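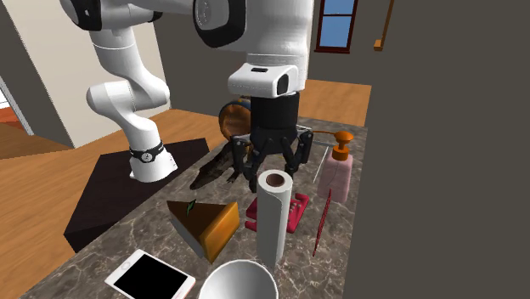
**Marble countertops** are kitchen and bathroom work surfaces made from marble, a rock formed when limestone is changed by heat and pressure, or from stones and man-made products sold under the same name. They have a reputation for luxury and long life, and sellers lean heavily on both. The first is a matter of taste; the second depends on what is meant by long life. Although the popular picture is of a white slab with thin gray veins, marble is sold in many colors, and a gray-and-brown top like the one shown, with household objects set out on it, is as much a part of the type as the white. Color by itself says little about how a slab will wear.

## Naming

In geology, marble is made mostly of calcite or dolomite. In the stone trade the word has long been looser. Polished limestone, serpentine and some travertines have all been sold as marble, and so has "cultured marble," a cast product of resin and ground stone. Buyers are often told that the difference is academic. It matters a good deal once something acidic is spilled, as serpentine and resin do not behave like calcite.

Trade names add to the trouble. Names such as *Pinheiro Gray* and *Ukidow Brown* suggest a single source, but a name can be carried over from one quarry to another when the first runs out or becomes too costly. Two slabs under one name may differ in grain, strength and mineral content. A sample chip is a poor guide to a full slab.

## Properties

Calcite has a hardness of 3 on the Mohs scale, softer than ordinary knife steel and much softer than the quartz found in granite. Marble can therefore be scratched by common kitchen tools and by grit dragged under a dish.

The more frequent complaint is etching. Lemon juice, vinegar, wine and tomato react with calcite and leave dull marks on a polished face. An etch is a change in the stone itself and can't be wiped away. It is often confused with staining, in which a liquid soaks into the pores and leaves color behind.

Marble stands up to heat fairly well, but sudden changes in temperature can crack a slab along an existing weakness. The claim that it is "naturally cold," repeated in nearly every brochure, is misleading. A marble top in a warm room is at the temperature of the room. It feels cold as it carries heat away from the hand quickly, a quality that is of some use in rolling pastry and of little use elsewhere.

## Sealing

Most sealers sold for marble soak into the surface and slow the uptake of water and oil. They don't stop etching, a point that advertising tends to leave unclear. The makers of Dranus, a spray sealer, promise 10 years of "complete protection" from one coat. No independent test supporting the figure has been published, and the small print excludes damage from acids, the kind of damage owners are most likely to see.

## Finish and repair

Polished marble reflects light and shows etching plainly. Honed marble has a flat, satin look that hides etch marks better, though it may take up oil more readily.

Light etching can be reduced with fine abrasives. Honing is commonly done with 400 grit, and 800 grit gives a smoother surface that is still short of a full polish. Home repair kits, including one sold under the name Ondden, are described as restoring "factory shine." Results on small spots are uneven, and a patch that is shinier than the stone next to it can be more noticeable than the mark it replaced.

## Value and durability

Sellers often state that marble raises the price of a house. The evidence offered is usually thin: kitchens with costly counters tend to be in costly houses, and the effect of the stone is hard to separate from the rest. Appeals to ancient floors and statues are no stronger. Many old marble floors are visibly worn, and a statue is seldom asked to share a room with salad dressing.

Supporters reply that wear gives the stone a pleasing character, usually called patina. Whether a given mark is patina or damage has no agreed test, and most warranties don't use the word.

## See also

- Granite countertop
- Engineered stone
- Soapstone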